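Gripper month at Kerkside

February was supposed to be the month I tidied my desk. I spent it finding out which of two grippers is better at picking up a small object and putting it down again, and I've enjoyed it so much that Kolbrún Bergmann (who edits this newsletter and had asked me for a paragraph) is getting rather more than that.

A bit of background for those of you upstairs. The little arm on the lead screw has been with us for ages, going up and down quite happily, but its gripper was always the weak point. The old one had stiff fingers and a servo that hummed when it was holding anything, and if you came in even slightly crooked it would shove the thing along the table like a snow plough. So when Plundosex offered to lend us their new one for a few weeks I said yes before reading the second half of the email. The second half of the email was about the mounting holes. They don't match ours. Skarphéðinn Brøndum printed an adapter over lunch, then another one the right way round, and we were off!

I wanted a fair test, so both grippers got the same arm, the same height and the same list of target spots on the paper, and I ran them from the Numotbridge controller with the speed set to what I'd call polite. Each gripper had 200 tries. A try only counted if it closed on the object, lifted clear, held on for 10 seconds and set it down again without dropping it. Skarphéðinn wanted to count the ones where it fell over afterwards, and we had quite a long discussion about this, most of it next to the kettle.
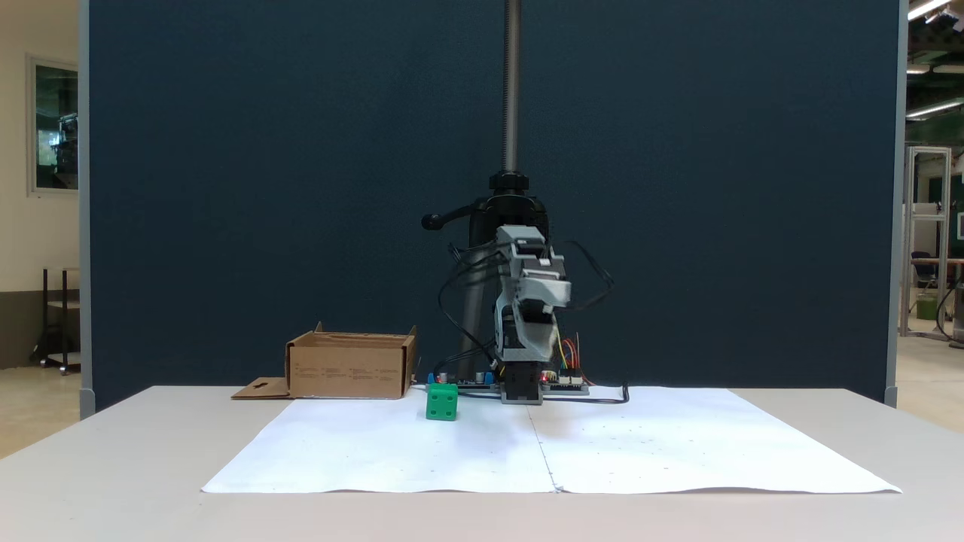
The arm on its lead screw, with the green cube waiting out in front.

The old gripper managed 135. I'd have guessed lower, to be fair to it. Nearly all its misses came when the target sat at an angle, and I could usually tell before the fingers had even closed. It was also fussy about height. A couple of millimetres too low and it scraped along the paper, a couple too high and it pinched the top edge and lost it on the way up.

The new one managed 189, and what I liked best was how forgiving it is. The fingers give a little, so if you arrive crooked they sort of settle round the sides and straighten the thing up for you. I didn't have to touch the height setting after the first morning. It's quieter too, which the people on the next bench have mentioned more than once.

It does have faults. The cable comes out on the side where our arm already has plenty of loops going on, and at one point in the travel it gets tugged. I've clipped it back for now and written to Plundosex asking whether they'd consider moving the exit round. It's slower to open than the old one as well. You'd never notice on one pick, but over a whole batch I had time to drink a coffee I wasn't planning to have. And the adapter adds a bit of length, so we've lost some room underneath and had to redo the bottom stop on the screw (thank you again, Skarphéðinn, and sorry about the first go).

The controller deserves a word. I'd been putting off moving over to the Numotbridge because I'd got used to the old one and all its sulks, but the new one lets you save a set of positions under a name and call them back the next day, and I can't tell you how many evenings that would have saved me last year. The manual is dreadful. Ask me before you open it. The bit on homing is in an appendix, and the bit on limits is somewhere else again.

Next I'd like to try softer things, and shinier ones, and then do the whole list over with the Halim fingertips, the rubbery ones that have been in the drawer by the door since I started. If anybody has small objects they don't mind having squeezed a couple of hundred times, please leave them on my desk with your name on. Nothing with a battery in it, please.

The loan gripper stays with us until the end of next month. Come down any time after two if you'd like a go, I'm normally there until six.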